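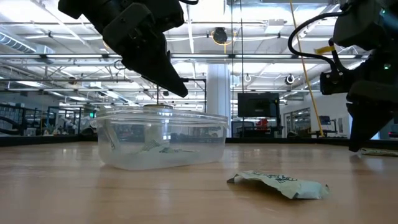

Food Storage and Stock Rotation
Handout 6, Catering Operations (Certificate level)
Tutor: Gwenllian Gwilliam

Reading before the tutorial: chapter 11 of the course reader, to the end of the section on dry goods.

1. Temperature

Cold food is held at 5 °C or below. Hot food is held at 60 °C or above. Anything between the two is in the danger zone, and time spent there adds up across delivery, preparation and service. Students often count only the time since the last chill. Count all of it.

The 2 hour/4 hour rule:
Under 2 hours in total: use it, or put it back in the fridge.
Between 2 and 4 hours: use it now. It can't go back.
Over 4 hours: throw it out.

Cooked food has to come down from 60 °C to 21 °C within two hours, then to 5 °C within a further four. A deep stockpot won't manage this in a coolroom. Divide the batch into shallow trays, leave space between them for air to move, and check the centre with a probe thermometer.

2. Containers

Use food-grade containers with lids that seal. Clear plastic saves opening lids to see what is inside, but it scratches, and scratched surfaces are harder to sanitise. Discard anything cracked, warped or cloudy with wear. Opened tins are emptied into another container before they go in the fridge — acidic foods such as tomatoes and pineapple pick up a metallic taste otherwise.

Don't top up. Adding new yoghurt or dressing to old gives you a container with no reliable date on it.

3. Labelling

Each label shows the product, the date it was made or opened, the use-by date and the initials of the person who packed it. Put the label on the body of the container. Lids get swapped in the wash.

4. Shelf order

Ready-to-eat food goes on the upper shelves, with raw meat, poultry and seafood at the bottom in trays with a lip. Unwashed vegetables sit below anything that won't be cooked again. Dry goods are kept off the floor and clear of the wall so that the area can be swept and checked for pests.

5. Rotation

First in, first out is the usual rule. Where two deliveries carry different use-by dates, the earlier date goes to the front even if it arrived later. Rotate when you unpack, before the cartons are flattened.

Case study: Dremari

The Dremari kitchen carried 126 lines across its coolroom and dry store. Its manager, Rocío Figueroa, cut the list by removing duplicate sauces and part-used spices. Weekly waste fell, mostly in dairy. Read the stock sheets in the reader and note which items you would have kept.

For the tutorial

Bring a one-page shelf plan for a small café coolroom. Dionysis Chrysikopoulos will take the afternoon group, in the training kitchen at 2 pm. Closed shoes and hair tied back, please.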